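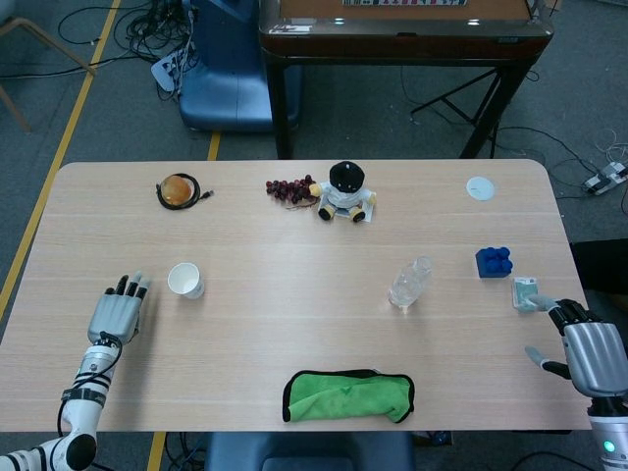
4.2 Swapping hands on the same pair of arms

When Samer Zoubi and I started planning this comparison, we thought the hard part would be the arms. It was the hands! We had two sets to try, the Kasum (which we'd used since April) and the newer Drerska, and everything else was meant to stay put: same arms, same table, same controller, same head camera looking down at the work. I'll go through how we set up the trials first, then what we made of them, because a few of our choices changed the numbers more than I'd like.

For objects we stuck to ordinary stuff. Figure 3 shows a typical layout with one hand coming in from each side: grapes, a paper cup, a blue building block, a folded green cloth, a clear plastic bottle lying on its side and so on. We wanted things that squash, things that roll and things that don't give at all, and we weren't fussy about neat rows. Huiling Yin did most of the layouts and she was told to put things wherever she liked (she took that seriously, and a few of the early ones had to be redone with everything inside the arms' reach).

Each hand got 300 grasp attempts, teleoperated by the same 2 people, with 6 fixed starting poses. An attempt counted if the object left the table and stayed in the hand while the arm moved to the drop point. We argued for ages over what to do with the grapes. In the end a lift by the stem counts and a lift that loses a grape doesn't, and we applied that to both hands.

The Drerska was the nicer one to drive, no question. Its thumb comes across further, so the operator can go for a pinch on something small and flat without tipping the whole wrist over. With the Kasum we kept bumping the tabletop with our knuckles, and after a while you start approaching everything from the side out of habit. That worked fine for the cup and was hopeless for the cloth.

Crushed bottles were the surprise. I'd expected them to be easier than full-shape ones (more edges to grab), but both hands tended to push them along the table before the fingers closed. Slowing the closing speed in the Flovenus controller helped the Kasum a lot and barely changed the Drerska. We don't have a good explanation yet! My guess is fingertip friction, Samer's is latency, and Section 5 has the Pîrvu logging traces for anyone who'd like to pick a side.

Figure 3. Bench layout from the head camera, both hands fitted, objects placed freely. A small rectangular item lies just in front of the right hand's fingertips.

Last updated 2026-07-29
6 comments
2 shares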